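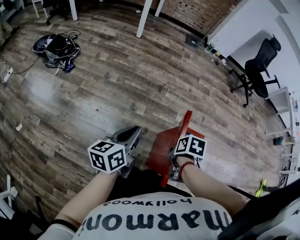
Open day at the Trirent pressing plant

Posted 18 October 2026

If you buy enough records you eventually start to wonder who makes them, and then one weekend you find yourself in an industrial park behind a tire warehouse, wearing foam earplugs and a paper hairnet. The Trirent plant opens its doors twice a year, once in April and once in the fall. I missed the April one because I had written it on the wrong page of the calendar. This time I got there early enough to stand in the parking lot with the other early people, all of us pretending we had not looked at each other's band shirts.

Admission is free, but you have to sign a waiver. It asks you to confirm that you will not touch the presses, which run at a temperature no reasonable person would want to touch, and that you will not ask for test pressings. The second item was in bold.

We went around in groups of 12. The tour starts in the lacquer room, where a lathe cuts the groove into a blank disc while an engineer watches through a microscope and says very little. The job that morning was side two of the new Veletti album, and we were allowed to hear a few seconds of it through the monitors. Veletti make slow, pretty synth music with a lot of space in it, which is easy on a lathe. Loud bass in stereo is hard on a lathe. So are sibilant singers, and so are bands who insist on fitting 28 minutes onto a side and then write in to complain that it sounds quiet. The engineer had views on all of these and shared them in the tone of a dentist discussing candy.

Next door is the plating department, which smells like a swimming pool that has been through a divorce. The lacquer gets sprayed with silver and lowered into a nickel bath, and what comes off it is a negative of the record, with ridges where the grooves should be. I had read about this many times and understood it for the first time by looking at one, for as long as I stood there. By the coffee table I had lost it again.

The presses

Everybody comes for the presses. Trirent has 4 of them, two automatic and two that still need a person to place the labels and the puck of warm vinyl by hand. The puck is called a biscuit. A grown man behind me said "biscuit" under his breath every time one went in.

The automatic machines are quicker and duller. A biscuit drops, the mold closes, steam goes through and then cold water, and out comes a record with a ragged skirt of extra vinyl that gets trimmed off and tossed in a bin. The trimmings are ground up and used again, mostly for black. Colored vinyl is fussier. The splatter effect everyone pays extra for is made by somebody throwing pellets at the biscuit, and our guide admitted that the good ones depend on who is on shift.

On the manual press they were running a single by Judell, a 7-inch with a cover version on the B-side. I like Judell a good deal and was pleased to see the labels were on the right sides. Apparently that goes wrong more than you would think. There is a shelf in the break room for the ones that did.

We also got to sit in the listening booth, where a staff member plays one copy out of every batch from start to finish. I have spent years assuming this was the best job in music. Then I asked what she had heard most this year, and she said the same children's Christmas record 228 times. She could no longer go into a mall in December.

The afternoon set

They clear a corner of the shipping floor for live music after lunch. Tefera played, as a trio, between two pallets of gatefold sleeves. Last time I saw them they had a light show and a smoke machine. Here they had a work lamp and a forklift charging behind the drummer, and the songs held up fine. The new ones are closer to folk than to anything on the last album, with the drum machine mostly gone and a lot more harmony singing. Cardboard turns out to be excellent for acoustics. They played for half an hour and stopped when the driver needed the loading door.

The shop at the end sells overstock at low prices, and it is where the good manners of the morning fell apart. I saw elbows. I came away with a Veletti EP I already own, in green, and a slipmat.

Getting there

The 2 bus stops across the road and runs once an hour on weekends. Parking is free, though the tire warehouse will tow you if you stray onto its side. Bring a sweater for the shipping floor and leave it in the car for the press room. Food was one truck selling grilled cheese, with a line to match. The next open day is planned for April, and sign-up is through the plant's mailing list. I have put it on the correct page.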